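Vasenska Robotics Club
Minutes, regular meeting, April 14, 2026
Room 27, after last bell. I took notes again, so this is in my words. Send me fixes before the next meeting and I'll change them.

We started a few minutes late while the projector warmed up. Last meeting's minutes were read (skimmed, really) and approved with one correction: the Kiswood entry form asks for a two-page write-up, and I had put three. Sorry to everybody who already started on page three!

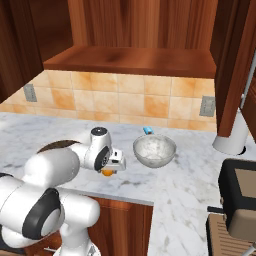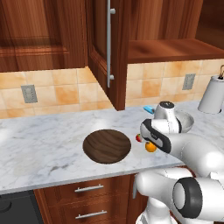
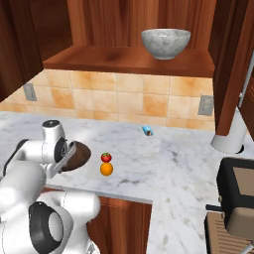

Simulated kitchen, white arm at the marble counter.

1. Kitchen task

This took up most of the meeting. The sim team put the kitchen up on the projector and we talked through what we want the arm to do in it. The plan is still the same one from last time, pick a thing up off the counter and put it where it's told, but we hadn't agreed on which things. We have now, mostly. The orange stays in. It's small and round and everyone is used to it. The little red one stays in too. There was a long side discussion about whether it's an apple or a tomato, and we settled on writing "red item" in the task list so the instructions don't start a fight at the competition (I still say tomato).

The light blue object at the back of the counter got a maybe. Half the room wants it as a third pick and the other half thinks we should get good at round things first. I'm in the second half. We voted and it was a tie, so it goes on the list for next time.

We also talked about bowls. Placing into a bowl on the counter is fine and we'll do that for the first round. Somebody asked about the bowl on the shelf, and the feeling was that reaching up there is a whole different problem and we should save it for the stretch goal. I wrote it on the board under "later" with two question marks.

Agreed: orange and red item for round one, bowl on the counter as the target.

2. Caleo scripts

Caleo is our control code, for the new members who asked. The scripts team ran 357 attempts since the last meeting and logged 189 of them as good picks. I thought that was great and said so, and then the scripts team told me it was less great than it sounds, because a good pick only means the thing left the counter. It doesn't mean it ended up anywhere we wanted. They're going to add a second column for good placements so we can stop arguing about it.

There was a question about how high the gripper should wait before it goes down. Right now every script has its own number and they don't match. We're going to pick one and put it in the shared settings file. Please don't change it in your own copy and forget to say so (this has happened, and I'm guilty too).

We also need a rule for file names. We went back and forth and picked task name, then attempt number, then your initials. Old files can stay as they are.

3. Noh

Noh is the name that won for the arm. It got 14 votes, which was well ahead of everything else. We'll use it in the write-up and on the poster. The runner-up names are on the whiteboard if anybody wants to mourn them.

4. Kiswood write-up and poster

The write-up needs a section on why we're working in simulation first. I read my draft out loud and got a lot of good notes. People liked the part about being able to reset the kitchen and try again, and wanted me to cut the paragraph about my microwave. Fine. It's cut.

For the poster, the design group wants big views of the counter with short labels and less text than last year. Last November's poster had so many words on it that we stood there reading it to the judges. There was some debate on whether to show the cabinets and tile or crop in tight on the gripper. We'd like to see both versions before deciding. The design group will bring printouts, black and white is okay.

5. Snacks and cleanup

The snack shelf is down to pretzels. The sign-up sheet is by the door and it has plenty of empty lines, so please put your name on one. Also, chairs go back on the desks before we leave. I stayed late doing it last time and missed my ride.

6. Other stuff

A member asked if new people can get time on the sim computer without being on the sim team. Yes! Ask before the meeting starts and you'll get a slot. We'll try pairing new people with someone who has run Caleo before.

There was also a request for club shirts. We want them and have no design yet. Sketches are welcome.

To do before next meeting

Scripts team: add the placement column, set one waiting height in the shared settings.
Sim team: save the round one setup so we all load the same counter.
Design group: two poster versions, printed.
Me: second draft of the write-up, no microwave.
Everybody: think about the light blue object and come ready to vote again.

We wrapped up when the late bus was called. Next meeting is same room, same time.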